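29 September 2023

Finished the provenance review on the Pomwood consignment. Three bronze vessels, shipped in May, declared as "decorative metalware" with a stated value of $400 each. The invoice gives the country of origin as the country of last export. Those are separate fields on the entry form and the broker filled in both from the same line.

Windau supplied a one-page ownership letter, undated. It says the vessels were in a private collection before 2000. No collector is named, and there is no export license number. I asked for both in writing and set the reply date for two weeks out. 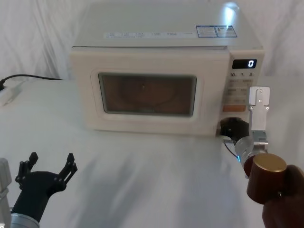 The Lương file is in better shape. It has a dated sale receipt, customs stamps on two of the crossings, and photographs with a scale bar. The gap is nearly three years between the receipt and the first stamp. I marked it as incomplete, hold for storage records, no recommendation to seize.

Lunch at the desk. Call with Rusero's counsel at 1:30. They argue that the buyer relied on the dealer's warranty and had no duty to look further. The warranty covers title only. It is silent on lawful export, and the purchase agreement puts that duty on the buyer in section 2. I read the section aloud and they asked for time to respond.

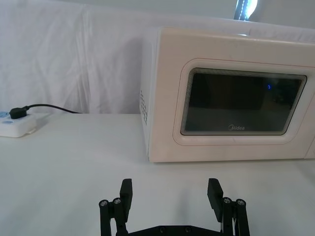

Dayana Ochoa

Evening addition. Reread the shipping labels for Pomwood. Two of the cartons carry the same tracking number with different weights. Could be a typing error at the warehouse. Added a request for the original weigh slips and the packing list. The vessels stay in the locked room until those arrive. Still to do: translate the back of the Lương receipt and correct the exhibit numbering in the Rusero binder, where tab 3 appears twice.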